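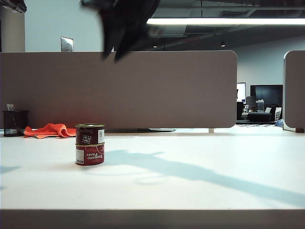
Figure 3. Two tomato paste cans, one on the other, with the gripper above the desk.

Reading time: 3 minutes

3. Chore trial: stacking and unstacking cans

Putting away tins is a small job in any kitchen, and many people ask us if a machine can do it yet. The short answer is: sometimes, and slowly. This section helps you to find out how well your own arm does it, before you promise anything to the people who must live or work with it.

The steps are written for the Zallon arm with the two-finger gripper. Owners of the Sundberg base plate should read section 2 first, as the height setting is different.

3.1 Before you start

1. Clear enough desk so that the arm can turn without touching anything. Items at the back, such as a pencil cup or a cloth, may stay if they are outside the reach you have set.
2. Choose two cans of small size, full and not dented. Tomato paste cans are suitable. The labels may face any way, also upside down, because the program does not read them.
3. Set the grip force to 12. Do not begin higher.
4. Check that the stop button is near your hand and not behind the arm.

Caution: Keep your hands away from the desk while the green lamp on the controller is on. The arm can begin to move without a sound.

3.2 Unstacking

1. Place one can on the other, with the rims well together.
2. Start the program UNSTACK. The gripper comes down from above and stops over the upper can.
3. Look from the side. If the fingers are not centred over the can, press Hold and correct with the arrow keys.
4. Press Continue. The arm should lift the upper can and put it down on the free part of the desk.
5. Write the result in the table at the end of this guide, also when the lower can only moved a little. We count this as a failure, and so should you.

Note: The shadow of the arm can fall long over a white desk. The Ishida camera sometimes takes the edge of a shadow for the edge of an object. If the arm stops too early, move your lamp and try again before you change any setting.

3.3 Stacking

1. Leave both cans standing on the desk, with a hand's width between them.
2. Start the program STACK and follow steps 3 to 5 above.
3. Repeat until you have 50 attempts. Fewer will give you a too friendly picture.

Stacking is the harder direction – the rims must meet well, and a small error at the start becomes a leaning can at the end. In our workshop at Cleritthorpe the arm could do it on a good day, but a person was still faster and did not need the lamp moved.

Caution: Do not use glass jars for this trial. Wait for the August update, which has a softer closing movement.

Text of this section: Grigoris Makris, April 2020

Contact | © Zallon user guides | Back to top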